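Why Our Arm Dropped the Rock: Report on a Grasp Release Fault in Simulation

Group project, Robot Manipulation Lab, fall term
Shufen Lu, Yutong Hao, Zixuan Bai
Advisor: Zhenhua Zou

1. Background

Our first plan was a report on the success rate of a pick-and-place policy. In the third week of November we found that many trials failed in the same strange manner, and our advisor suggested that we write about the failure instead. We think this was good advice, although it made our work longer.

The task is simple. The simulated arm must take a rock from a dining table and put it into a gray tray. There are other things on the table as well, and the policy must leave them alone. All trials were run in Skivance, the simulator that our lab uses, with the controller package Fellodex on top of it. We did no trials on real hardware.

2. What went wrong

We ran 873 trials. In 178 of them the gripper opened before it received the open command. The rock fell, sometimes into the tray and sometimes beside it. Our scoring script looked only at the final position of the rock, so when it fell into the tray by luck, the trial was marked as a success. For this reason we did not see the fault for almost 270 trials. Yutong noticed it on a Tuesday evening when she was replaying a "successful" trial at slow speed for a different purpose.

The approach and the closing of the fingers were normal in all the failed trials. The fault came only in the last part of the motion, when the arm was already near the tray and moving down.

3. The task setup

Two camera views are recorded for each trial. One camera is fixed in the room, and the other is on the wrist and looks out between the fingers. 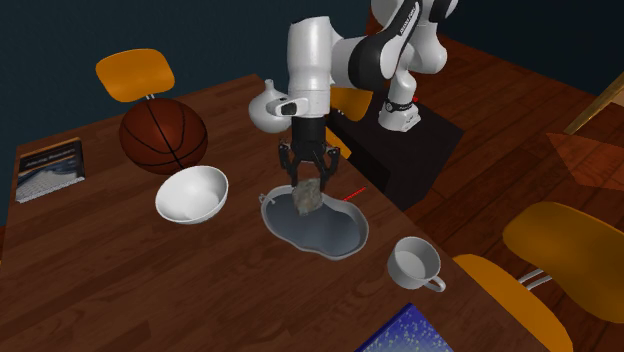
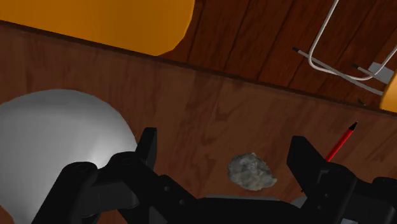 Figure 1. Room view with the rock held above the tray (first), and wrist view with the rock lying on the table between the open fingers (second).

The moment of the first view is the critical one. At this height the controller changes from position mode to contact mode, and it was exactly here that we had to look.

4. Finding the cause

We suspected three things.

Friction. Zixuan raised the friction value of the finger pads in small steps. The number of early releases did not change. This cost us four days.

Vision. We thought the policy perhaps confused the rock with the white bowl or another object when the gripper came close to it. But the logs showed the correct target in every failed trial.

Timing. This was the real cause. When the mode changes, Fellodex resets the finger force command to its default value and then loads the new value in the next control step. The default value is zero. Usually the gap is one step and the rock does not have time to slip. But if the physics engine is slow because of many contacts, the gap becomes several steps, and the fingers lose their force completely.

We confirmed it by writing the force command to a file at every step. In all 178 failed trials there was a zero in the file at the mode change, and it lasted for three steps or more.

5. Correction

We made two changes. The controller now keeps the last force value until a new one arrives, and the scoring script checks that the open command was sent before the rock left the fingers. After this we ran 700 new trials and had no early release. The policy still fails sometimes for other reasons — mostly a bad grasp angle — but these we leave for the next group.

6. Safety remark

In simulation a dropped rock breaks nothing. On a real arm the same fault can drop a heavy part on a hand or a foot. We believe that a gripper should hold its load when it has no valid command, and that zero is a dangerous default. We have reported this to the lab, and a note is now in the setup guide.

7. Division of work

Yutong Hao: replay and log analysis. Zixuan Bai: friction tests, figures. Shufen Lu: controller changes, scoring script, writing.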